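Tukunen Help Board > Manipulation and Grasping

Two-arm assembly: why does the success rate drop when the parts start in random spots?

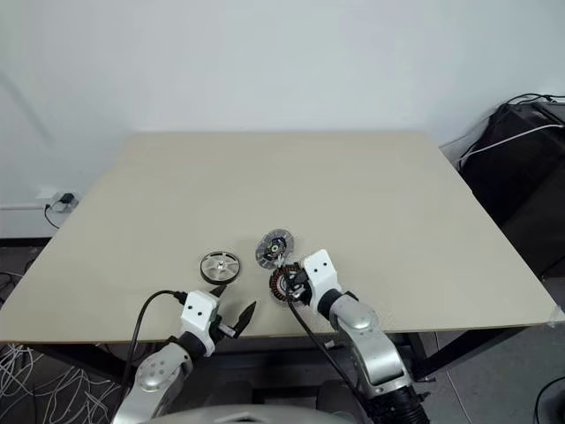

Page 2 of 11

Posted Friday, November 9, 2018 by beltsander_phil

I'm trying to reproduce the hub motor result from the Stastia write-up, the one where a policy learned from human demonstrations puts a wheel motor together using both arms. My parts are a wheel, a stator and a gray metal disc. The disc is not part of their task. I added it as a distractor because I thought the job looked too easy, and I would like to take that thought back.

With the parts starting on marked spots, I get the stator into the wheel 47 times out of every 50 tries. I was very pleased with this and told several people. Then I read the methods section again, more slowly, and saw that their parts start anywhere on the front half of the table. I did the same and my number went to 20 out of 50. I have not told anyone that one, apart from all of you.

What goes wrong is nearly always the same. The right arm picks up the stator fine. It tips it on edge, the way it was taught. Then the left arm goes to where the wheel used to be in training, closes on air, and the right arm carries on as if everything were going well. A few times it has tried to press the stator into the disc, with great confidence.

Details in case they matter: two arms, pointed two-finger grippers, camera at the head, no wrist cameras. Demonstrations were all recorded by me over a week in June. Same network as the write-up as far as I can tell, though they describe it in one paragraph and half of that is thanks to the sponsor. The light is the same, the table is the same, and I have checked the camera mount until the screws are sick of me.

Is this a data problem, a camera problem, or a me problem?

Mayuree Phromma

It's mostly data, and the camera is making it worse.

Look at what the network had to learn from your demonstrations. If the wheel was on the same spot in all of them, then "move the left arm to that spot" and "move the left arm to the wheel" are the same motion, and nothing in the training loss tells them apart. It took the cheaper one. Your high number was measuring how well it memorized a table. I had a result like that in my second year and it made it onto a poster, so you are ahead of me.

Before you record anything new, do one test. Leave the stator on its mark and move only the wheel, a hand's width at a time, in one direction. Write down where the left gripper goes for each position. If it goes to the old place every time, the policy is ignoring the wheel completely. If it follows partway and then gives up, it is using the image a little, and you need more spread in the data. These two call for different amounts of work, and you would like to know which one you are in for before you give up another week.

Then record again with the starting positions drawn from a list. Have a script print the positions and put the parts there, even the awkward ones. When people "just scatter them" by hand they put things where they are easy to reach. I have watched my own scattering drift toward the middle of the table over an afternoon until it was more or less a fixed position again. Turn the wheel as well. The spokes look different at every angle, and you don't want the network hanging its hat on one cut-out.

About the disc: it is round, it is metal and it has a hub, so from a head camera it is a fairly decent wheel. Put it in half of the new demonstrations, on both sides of the wheel, and leave it out of the rest. If it was always on the right while you recorded, the policy may be using it as a landmark, and taking it away can hurt you too.

The right arm carrying on after the left one misses is a separate matter. All your demonstrations were good ones, I would guess. So it has never seen a missed grasp and has no opinion about one. Record a small batch where you miss the wheel on purpose, back up and try again. It feels silly for the first ten minutes.

And please report both numbers when you write it up, the fixed one and the scattered one. The Beaudoin group does it that way and it saves everybody an email.

grommet_and_sons

Have you tried more demonstrations? More is generally better. We went up to a lot of them on our Clusumton cell and it worked much better after that. Different task, though (we fold boxes), and we also changed the grippers that month, and the table.

tallow_wick

Agree with Mayuree on the list of positions. I'd add one thing - check what happens to the picture right before contact. With only a head camera, the gripper housing covers a good piece of the table once the arm is over the part, and if the stator is up in the other hand it can hide whatever is lying behind it. The network may be doing the last bit blind. In your fixed setup it doesn't care, it knows the way home in the dark.

A cheap check: save the camera view at the last step before each grasp, for hits and for misses, and flip through them. If you can't find the wheel in the misses, the network can't either. Having the right arm wait farther back until the left one has hold of the wheel fixed most of it for me, and that was only a change in how I did the demonstrations. A wrist camera would fix it too, but then you have a cable to route around a joint, and you'll be back here with a new thread.

As for the Stastia network, the layer sizes are in the appendix of the longer version. The sponsor is thanked there as well.

beltsander_phil

Did the wheel test. The left gripper goes to the same place every time, to within the width of a fingertip. I moved the wheel all the way to the other side and it did not so much as lean. Printing the list of positions now.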